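How do you teach a robot to tidy up?

Hello! I'm Eugénie Roussel, and I get to play with robots for my job. (My mum still says "play". I say "research".)

Think about how you learned to tie your shoelaces. I bet a grown-up showed you, slowly, and then showed you again. You watched their hands and had a go, and it probably went wrong lots of times before you got a proper bow.

Robots can learn by being shown things too, but there's a snag. My hands have four fingers and a thumb. Our robot, which is called Pruler, has a gripper that opens and shuts a bit like a crab's claw. If Pruler watches me pick up a cup with my fingers, it has to work out how to do the same thing with a claw, and that's really hard!

So we tried something different. We made grippers that a person can hold. You pick one up by its handle, and then you do the job with the gripper instead of your fingers. A camera on it records what the gripper "sees" the whole time. Later, a computer goes through all those recordings and looks for patterns: when the cup looks this big, the claw should be closing; when the cup is over there, move that way.

We wanted to know how many goes Pruler would need to see. First we gave it 90 recordings of somebody putting a cup on a tray. Then we ran a test with 100 tries. Pruler managed it 41 times, and I was a bit gloomy at lunch, I can tell you. Next we gave it 210 recordings, and this time it got 83 out of 100. Hooray!

The funny thing was that it helped a lot when different people made the recordings. I always come at a cup from the left. If Pruler only learned from me, it got terribly muddled whenever the cup was somewhere new.
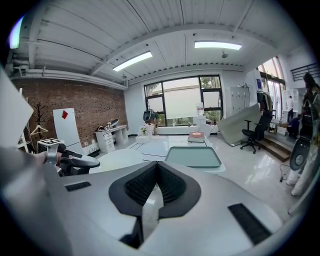
The Merness Learning Machines Team

You can spot two of our grippers on the left and in the middle, both white with black bits. The ribbed black pads and the V-shaped opening are on the nearer one. There's a long white table in the room too, with a book and a tray on it.

Want to try it at home? Get some kitchen tongs and move ten dried beans from one bowl to another. Then ask a friend to do it and watch how they hold the tongs. Do they do it the same way as you?

Next we're teaching Pruler to fold a tea towel. So far it mostly makes a lump.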